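Dimutura Robotics Evening Course
Handout 2: Teaching by hand and teaching at a distance
Issued 2020-01-08

Read before the session. Bring the log sheet from last time, filled in.

2.1 What we mean by "showing"

The brochures say you can show a robot a job the way you would show a new starter. Treat that with care. A new starter watches you put one cup in one bin and goes away with a fair idea of cups and bins. The robot goes away with a list of joint angles, a pile of camera pictures and a note of when the gripper opened and shut. Everything beyond that has to be squeezed out of the list by some method, and most of the claims made in this field are really claims about the squeezing.

We will use "demonstration" for one full run of a task from start position to finish, recorded while a person is in control. Half a run is not a demonstration. Neither is a run that was stopped and patched together afterwards, although you will find plenty of these in shared collections if you look at the time stamps.

2.2 By hand

You take hold of the arm and move it. The motors hold up the arm's own weight and otherwise let you push. It is quick to learn and you feel contact straight away, so you know when the fingers have met the table.

The trouble:

Your own arms and body get into the camera pictures. The robot will not have you standing there when it runs alone.

Two arms need two people, or one person doing one arm at a time. The second of these gives you a task done in turns, whatever the title of the paper says.

People push arms along paths that suit the person's shoulder. I have seen students swear the resulting motion was "natural". Plot it and decide for yourselves.

2.3 By remote control

Here the person moves something else (a pair of smaller arms, hand controllers, in bad cases a keyboard) and the robot follows. The view stays clear and one person can run both arms together. For table work with two arms this is now the usual way, and it is what we use in the practical.

The trouble:

Most cheap set-ups give no sense of touch. The operator judges contact by eye, and squeezes too hard or lets go too early.

There is delay. Even a small one makes people move, stop, look, and move again. Those stops go into the recording and a learned policy may copy them faithfully, pauses and all.

Operators get better. Your first runs and your last are not the same task done by the same person in any useful sense. Shuffle them together and you have hidden that from yourself.

2.4 The numbers people quote

The Tuken report, which is in your reading pack, rests on 3,000 demonstrations. That sounds like a lot until you reach the appendix and see that 674 of them were kept for the main result. The rest were dropped as "unsuitable". No rule is given for what counted as suitable, and the dropping was done after the first results were in. Perhaps it was all perfectly fair. The reader has no way to tell.

The Hayashi notes go the other way: 53 demonstrations, none dropped, failures included and marked as failures. The success rate is much lower and I would trust it a good deal further. Please read the two side by side and write down, for each, what you would need to be told before you could repeat the work.

A point that came up last July and is worth repeating. If the objects start in the same places every time, a robot that has learned nothing about objects can still do well. It only has to play back the path. Ask of every reported result: how far were things moved between runs, and who decided where to put them?

2.5 Sorting between bins: what to watch for

The practical is a table task with two arms, a bin at each end and a mixture of hard and soft items. It looks easy. Some points from earlier groups:

A cup gripped at the rim is held by a small area of contact. It may swing or tip when the arm speeds up. Operators slow down for this without noticing they have done so.

Cloth has no fixed shape. Where you grasp it in one run tells you little about where to grasp it in the next, and a path learned from a neat fold may be no use on a heap.

See-through bins are hard on some depth cameras. Check the readings before blaming the operator.

Two arms working at opposite ends of a table are hardly a two-arm task. If neither arm ever has to wait for, pass to or steady something for the other, say so in your write-up and call it two one-arm tasks.

2.6 The log sheet

One line per run, written at the time. Put down the run number, the operator, which arm did what, where each item started, and whether the run was finished. If you throw a run away, give the reason on the same line, before you have looked at any results. Runs without a line do not count towards your total.

Groups using the Busavska controllers should also note the scale setting. It resets when the power is cut and has ruined at least one afternoon's work.

2.7 For discussion

Is a clumsy demonstration that succeeds better or worse for training than a smooth one that fails at the last step? Have a view and be ready to defend it.

Suppose a robot trained on your runs manages the task with your cup and fails with a taller one. Was it shown the task?

How would you check that an operator's habits, and not the needs of the job, are what the robot has picked up? One answer is to use several operators. Say what that would fail to catch.

2.8 Reading

Tuken report, main text and appendix. Do not skip the appendix.
Hayashi notes, first half.
Handout 1, the section on grippers, if you missed it.

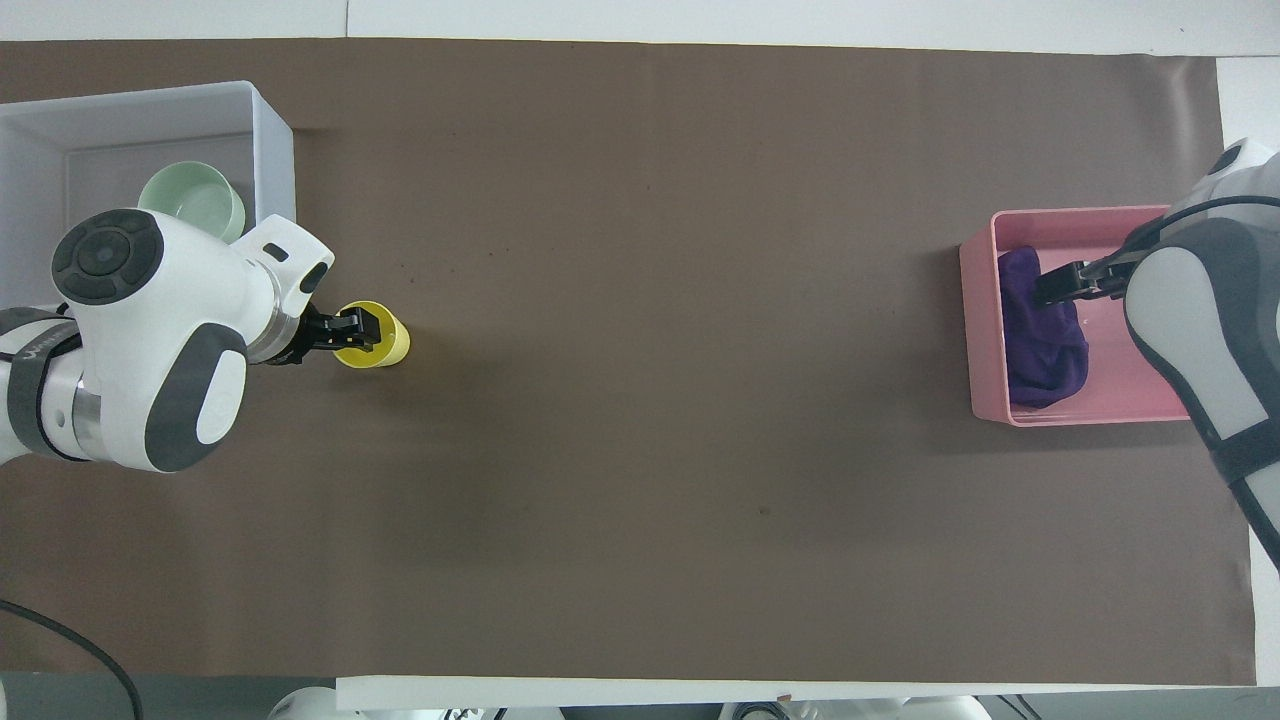

Fig. 2.1. Two-arm table task: yellow cup in the left gripper, right gripper above the purple cloth in the pink bin.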